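Rutano kit, first week notes

OK so the Rutano two-arm kit finally came, end of October, and I've had it clamped to the table ever since. 1,061 dollars with the Jukard grippers, which Shakuntala Bhardwaj talked me into. No regrets so far.

Setup – 2 evenings. Manual is thin. Cable clips are fiddly and you will run out of patience before you run out of clips. Clamps are solid tho, no wobble at all.

Laundry is what I bought it for. Dark shirts mostly, becuase that's what I own. Flat stuff goes OK. Sleeves are a pain, it grabs two layers when it should grab one. I redid the demos 10 times before I liked any of them.

Software is meh. Crashed on me twice, lost one good run. Support wrote back same day, so points for that.

Would I buy it again? Yeah, probaly. Not at full price. Going to try towels next, then maybe the softer finger pads if they ever come back in stock.

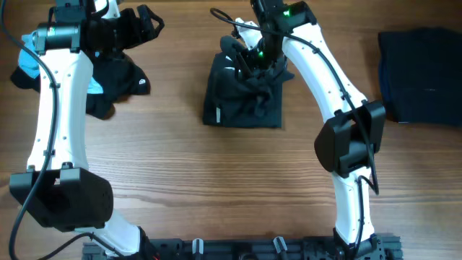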